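Three Hours by a Running Track

I went to Braltwood on a Tuesday in July to watch a machine go for a walk. The invitation had called it a field demonstration, which I took at its word, and so I wore the wrong shoes. Most of the day was spent on an athletics track, on that springy red stuff I had last stood on at school, when I came last in something.

The hosts were Zakbridge, a small firm that builds walking robots and, more to the point, the software that tells them where to put themselves. The robot is called Skundero. I asked what the name meant and was told it had been free to register. It carries its own camera, and the point of the open day was that visitors could follow what the camera saw on a big screen under a gazebo, with a flask of tea at hand. I have been to a fair few of these events over the years and this was the first to get the tea right.

I should say at the start that I am not against robots. I am against robot demonstrations, most of which are cookery programmes. Something is put into an oven, a cheerful person talks, and something else comes out. You are shown the machine opening a door, and you go home believing that it can open doors, when what you have seen is that it can open that one, on a good morning, with its makers standing behind it holding their breath.

So when the programme said "lane following, outdoor, natural light" I was ready to be rude. A running track must be the kindest road in the country. It is flat, it has no kerbs, and somebody has already painted the answer on it in white. I said as much over the tea. The young engineer looking after our group gave me the patient look of someone who has heard it from every visitor since breakfast, and suggested I watch the screen for a while before writing anything down.

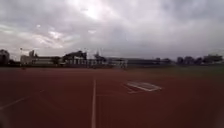
What the machine has to go on

I did watch, and I am sorry to report that it was interesting. From up here, with a grown-up's eyes and a grown-up's habit of guessing, a track is a plain thing. From the camera it is a great deal of reddish brown, a great deal of cloud, and a few white lines that get thinner the further off they are. One line runs down the middle and behaves. Another comes in at a slant from the left and fades on the way. Then there is a white box painted flat on the ground at an angle, which will mean something to people who organise races and means nothing at all to a robot that has been told white paint is important.

That box was my favourite thing in the whole day. You and I don't see it. We have been ignoring paint on the ground since we could walk, and if we stopped to think about every mark on a pavement we would never get to the shops. A machine has to be taught to ignore things, one after another, and the teaching is slow. Zakbridge had given 19 weeks to this one piece of work. I went in thinking that was a scandal and came out thinking it was rather quick.

The weather helped, or so they said. Thick grey cloud from one side to the other is dull for visitors and lovely for cameras, as there are no hard shadows lying across the lanes pretending to be something. I asked what happens in bright sun. There was a short pause, and then I was told that bright sun was on the list. I would like to see more open days held on whatever is on the list.

The rival approach comes from a group known as Sárközi, whose leaflet was on the table next to the biscuits. As far as I could follow it, they would rather skip the looking and give the machine a very good map. There is plenty to be said for that until somebody moves something. The two camps are polite about each other in the way that neighbours are polite about a hedge.

My own view, for what a seat under a gazebo is worth, is that the lookers are right and will take longer. A map tells you where the line was on the day of the survey. The paint on a track that gets used is soft at the edges and worn along the middle, and anything that has to share the place with people had better be able to cope with it as it is this morning.

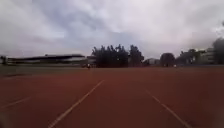 And it is the people I kept coming back to. A runner far down a track is a dark speck against some trees. On the screen, a speck like that takes up less room than a crumb on your sleeve, and it matters more than everything else there put together. All the neat business with the lines is only worth having if the machine also gives proper weight to the speck. I asked at what distance Skundero would start to care about a person in its lane, and got an answer with 30 metres in it and several conditions after it. I liked the conditions. I would trust a firm that gave me seven conditions over one that gave me a film with music.

What I did not like was the talk at the end. We were herded indoors and shown slides, and the modest thing we had spent the afternoon with was suddenly going to inspect railways, carry parcels and look after my mother. The order book was mentioned. There were to be 300 of them. I thought of that painted box, and of 19 weeks, and I thought of my mother's hallway, which has two rugs, a draught excluder shaped like a dachshund and a telephone table that has injured better walkers than any of us.

I do wish these firms would let the small claim stand. "It can keep to a lane on a cloudy day and we are fairly sure we know why" is a fine sentence. It would look very well on a banner. I would cross the county again to see the next one, "it can do it in sunshine", and I'd bring the right shoes. The slides, which ran to 181 by the counter in the corner, could be left on the laptop.

The train back was late, and the platform at the station has a yellow line you are meant to stand behind. I stood behind it. So did everyone else, apart from a man with a bicycle, and we all walked round him without giving it a thought.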